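Cahier d'atelier – bac gris, blocs rouges et verts
22 octobre 2002

Repris le cahier après trois jours sans rien y écrire, ce que Brenda Inskip m'a fait remarquer en posant son café dessus. La tache de la page précédente est donc d'elle.

Sujet du jour : le bac. Il vient du lot Aubert, il est lourd, il sonne comme une cloche au moindre choc et il a un fond dans un état que le catalogue appelle « patiné ». On l'a remis sur la table en bois clair, faute de mieux. Marius voulait l'établi en acier du fond, mais l'établi en acier sert à entreposer tout ce qu'on ne veut pas ranger, et il aurait fallu une matinée pour retrouver sa surface.

Pesée à vide refaite : 2 018 g pour la garniture de mousse et les cales (pas pour le bac, la balance Rerka déclare forfait bien avant). Les cales sont remises dans le tiroir du bas. Si quelqu'un les cherche, c'est le tiroir qui coince.

Les blocs maintenant. Série Flidon, deux teintes, brun-rouge et vert foncé. La commande disait « rouge » et « vert ». Le rouge tire sur la brique et le vert, dès qu'on éteint un tube sur deux, passe pour du noir. Yasmine Saber a comparé avec le nuancier du fournisseur et trouvé la bonne case, donc pas de réclamation possible. Je note quand même que le nuancier a été imprimé par des gens optimistes.

Cotes prises au pied à coulisse sur un bloc de chaque teinte : sections identiques au trait près, longueurs aussi. Arêtes vives sur les rouges, un peu plus douces sur les verts, à l'ongle. Neville prétend ne sentir aucune différence. Neville porte des gants.

Essai de versement : on tient le carton à hauteur du bord, on bascule, on regarde où ça tombe. Protocole de Vaughan Tautahi, qui tenait en une ligne et qui en fait maintenant 5, dont une sur la façon de tenir le carton. Inclinaison maximale 90 degrés, au-delà on vide aussi les copeaux d'emballage, et on a déjà donné.

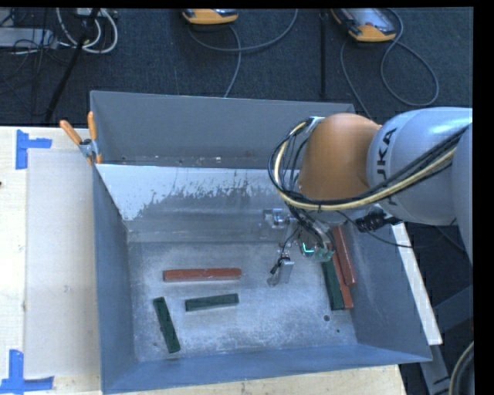

Fig. 1 – Disposition retenue pour la journée : trois rouges, trois verts, dont un groupe de trois serré contre la paroi droite.

Remarques sur cette disposition, en vrac.

Le groupe de droite est le plus pénible. Vert, rouge, rouge, côte à côte le long de la paroi, avec juste de quoi y glisser un doigt mécontent. C'est le genre de tas qui se forme tout seul quand on ne le demande pas et qu'on n'arrive jamais à refaire exprès. Je l'ai reporté au crayon sur la feuille quadrillée, le rouge extérieur un peu décalé du bas. À conserver.

À gauche, c'est plus aéré : un rouge presque à l'horizontale, un vert en dessous un peu de travers, et l'autre vert franchement en pente vers le coin bas. Marius appelle ça « la position du dormeur ». Je ne reprendrai pas le terme dans le rapport.

Le fond du bac. Rayures fines partout, zones laiteuses, reflets pâles qui se déplacent dès qu'on bouge la tête. La paroi inclinée du fond est pire, claire et brillante en haut avec des plaques sombres aux bords déchiquetés, puis un gris plus lisse en bas. Yasmine propose de la poncer. Brenda propose de la peindre. Je propose de ne toucher à rien avant décembre, sinon les relevés d'avant et d'après ne se compareront plus et on passera l'hiver à se disputer sur une couche de peinture.

Il y a aussi un petit point sombre et rond sur le fond, sous le groupe de droite. Trou, rivet, crasse : trois avis pour quatre personnes. À vérifier au cure-dent quand le bac sera vide. Et une minuscule poussière verte à côté. Je penche pour un éclat de Flidon, ce qui voudrait dire que les arêtes douces des verts ne le sont pas de naissance. À surveiller, sans en faire un drame.

Éclairage : mesuré 1 157 lux au bord de la table avec le luxmètre Kalow. Même valeur après avoir déplacé la lampe d'appoint, ce qui en dit long sur la lampe d'appoint ou sur le Kalow. Neville reprend la mesure avec l'autre appareil, s'il le retrouve sur l'établi en acier (voir plus haut).

Reste à faire
– étiqueter les blocs sur la petite face, au crayon gras blanc, pas au feutre – le feutre ne se voit pas sur le vert
– feutrine sous le bac, la table commence à marquer
– recopier le protocole de Vaughan au propre, en essayant de revenir à une ligne
– demander à Aubert s'ils ont le même bac avec un fond mat. Réponse attendue : non, mais plus cher
– tiroir du bas

Ajout, plus tard : Marius a retrouvé le couvercle du carton Flidon. Il est écrit dessus « ne pas verser ». On continue.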